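Pridside Basket Hire – Frequently Asked Questions
Last updated 29/04/2022

What size are the baskets?
All hand baskets are the same model and stack when empty. Each one weighs 700 g. Outside width at the rim is 294 mm, not counting the handles.

How many are in a pack?
Packs of 40. We do not split packs. A second color in the same order has to be a second full pack.

What is the best way to load mixed groceries?
Boxes go in first, flat side down, with the largest against the end walls. Small cartons fill the middle. Bags and other soft items go at one end or on top, where they can rise above the rim without pushing on anything.

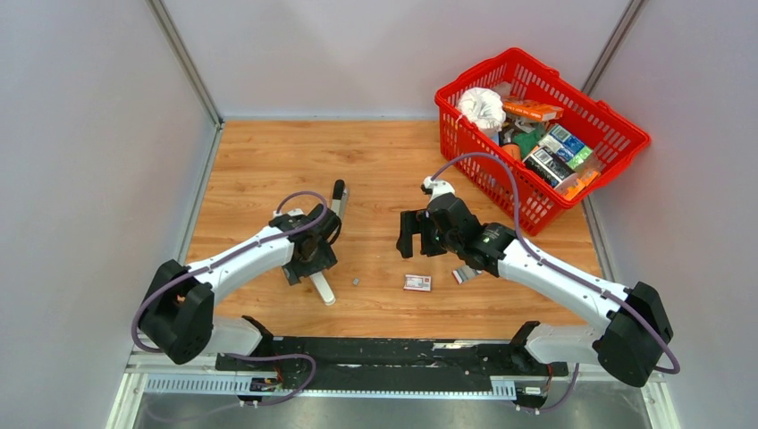 Heavy items should be split between both ends. A basket loaded at one end only will tip when lifted by a single handle – this is the most common cause of spills reported to us.

Can filled baskets be stacked?
No. The rim is rated for empty stacking only.

How are the mesh sides cleaned?
Warm water, mild detergent, soft brush. Do not use solvents. Drying takes around 2 hours at room temperature.

Do you replace cracked baskets?
Yes, during the hire period. Send the order number and a photo of the crack to Jailson Peixoto in Returns. Cracks in the handle are handled the same way.

Are the Tider lids compatible?
Only with baskets supplied after November.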